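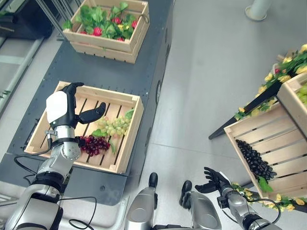 *Grapes in a slatted wooden crate.*

## Coppens 200 plug-in power meter

I ran the Coppens on a chest freezer in Lumthorpe from April, logging energy use against the utility meter with every other circuit off. Over three test runs it stayed within 5 watt-hours per 1,000. Standby loads are weaker – anything under 3 watts reads as zero. The display has no backlight. Stored totals survived a power cut, but the rate setting did not and had to be entered again. Good enough for appliances, poor for phone chargers.

Derek Treloar, 4 August 2022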